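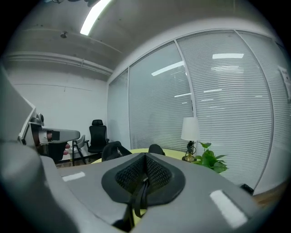

Felicja Ostrowski wonders whether a second hand-held gripper is worth the plastic at all, and she has a point, but the question as posted was about the strap, so that's where the answers should begin.

Projects > Shared workshop > Grippers and hand tools
Search all questions Go
Filed under: hand-held grippers, straps, markers, home build

Is the strap doing anything, or is it just holding my hand still?

We're building a pair of hand-held grippers to the Vulness plans. Bodies are printed, fingers are on, and I've now done 66 practice grabs. The plans claim the strap "removes all wobble". I don't believe it. If I pull it snug my wrist goes stiff and the fingertip dips just as I close. If I slacken it the body rolls. The chap who shared the plans says his never moves, but he has posted no recordings, only a parts list. Has anyone measured this, or are we all repeating what the plans say? Second thing: does the marker need to be bolted down, or will tape do for a first go?

2 answers

Dexter Thibodeaux
I'd distrust "all wobble" as well. I built the Escobedo version in June and logged 2,843 grabs before I gave up keeping the file tidy. Strap tight, strap loose, strap off. Tight was better for sideways roll and no better whatsoever for dip. The dip comes from your thumb. Move the trigger back a bit and try again before you buy a fancier strap.

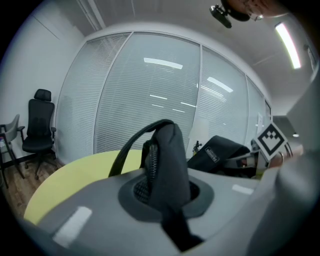

Marker board tilted beside the table, gripper in front.

On the marker: tape is fine for an evening. After that it creeps, and you'll spend a week blaming the tracking software. Two small bolts and a washer each. Check it against a square every time you pick the thing up, and write the angle down somewhere, as you won't remember it. I'd also want to know what the Vulness people mean by wobble. Roll, dip and plain shaking are three separate faults and their page lumps them together.

One more thing, don't test with both hands until one hand is boring. Felicja's doubt about the second gripper is fair. I've yet to see a home build where the pair did a job that one couldn't, apart from holding a bag open.

Eltitz
just get the Pruvus strap, its wider. mine is great. had it on for 600 grabs with no trouble and didnt need to measure anything

Comment from Dexter Thibodeaux: No trouble compared with what, though? Did you try it with the old strap on the same body?

Comment from Eltitz: threw the old one out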